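About Kirkance Cycle Parts

Kirkance sells used and reproduction parts for vintage mopeds and small two-stroke motorcycles. Sinan Gündoğdu started the shop in Jeltville with 3 crates of carburetors and a borrowed bench.

We now stock 2,000 parts for 83 models – mostly cables, gaskets, and points. Used parts are cleaned and checked before listing.
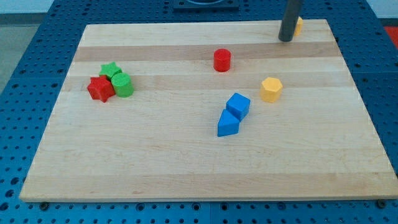 Visiting and Orders

The counter is open Tuesday through Saturday. Orders over $100 ship free. We close for inventory every January.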